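Folding clothes on the bed: does it save any time?

Posted by Chiharu Amano, 9/14/25

My sister swears by dumping clean shirts on the bed and folding them there. I fold at the kitchen table and don't see the point of moving. The mattress is soft, the sheet wrinkles, and then you have to fix the bed too. Is there something to this, or is it just habit?

Itsuki Oshima

Mostly habit, I'd say. The one real gain is width. My table is narrow and sleeves hang off it. But a mattress gives under your hands, so the creases never come out sharp. I tried it for 2 weeks and went back to the table.

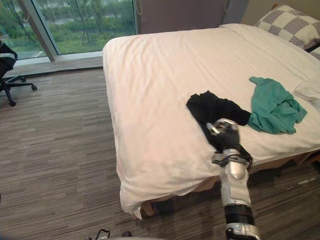 Should shirts be folded right out of the dryer?
Within a few minutes is best, while the cloth is still warm. Cotton left in a heap sets its wrinkles, and folding won't undo them.

Kazuhiro Ogura

depends on your back. bed is too low for me

Renji Sekiguchi

I doubt it saves time, but it does get the job done. You can't go to sleep until the pile is gone -- unless you move it to a chair, and I have. Pull the sheet tight first and do the dark stuff last, or you'll be picking lint off it.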